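Home | Guides | Workshop | Members | Contact

How to flatten a warped cutting board

A board that rocks on the counter is annoying and a little risky to cut on. Most can be saved with sandpaper and patience. Allow an evening for the work and two more days for the oil.

Set the board on a surface you know is flat and press each corner in turn. Mark the corners that lift with a pencil. If the gap is bigger than a nickel is thick, sanding will take too long and the board should go to someone with a planer.

Scrub the board with dish soap, rinse it and stand it on edge overnight. Both faces need air – a board dried flat will cup again.
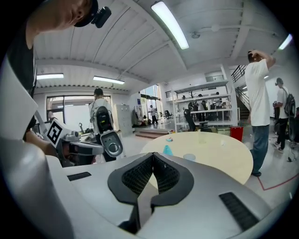 Kercombe Makers Club

Tape a full sheet of 80 grit paper to the flat surface. Scribble pencil lines over the whole underside of the board, then push it across the paper in long strokes. Turn it end for end every 20 strokes. Stop when the pencil is gone everywhere.

Do the top face the same way. Move up to 120 and then 220. Wipe with a damp cloth, let the grain rise, and go over it once more by hand with 220. You can stop there. Paper at 800 or 2,000 grit gives a nice shine but the oil soaks in poorly.

Use food-safe mineral oil. Flood both faces and the edges, wait an hour and wipe off what is left. Repeat the next day. After that, oil it every 7 weeks or whenever it looks pale.

Updated 08/08/2026

Comments (3)

mapleknot: Worked on my old maple board. The 80 grit clogged fast, so have spare sheets.

Tretinham_Turner: Does this work for end grain?

dovetail546: Yes, but it's slow. I gave mine two evenings.

Related guides
Sharpening a paring knife
Fixing a loose drawer front
Storing lumber from November on
The Flendby bench plan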